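Sunday thread on sourdough doughnuts, a thing I've been obsessed with since February!

1/ You don't need a fancy starter. Mine came in a jam jar from Ivar Hedlund and it's a beast. Feed it the night before, leave it on the bench, go to bed.

2/ The dough is soft and a bit annoying (stick with it!). My last big batch weighed in at 1186 g, with 620 g of that plain flour. 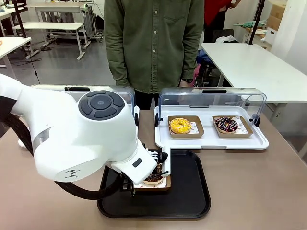
3/ How long should the shaped dough rest before frying? Overnight in the fridge, then an hour or two on the bench until it looks puffy.

4/ Glaze while they're still a little warm. Favourite flavour so far is dark chocolate with a pinch of salt, but I'm trying lemon next weekend and I can't wait 🍋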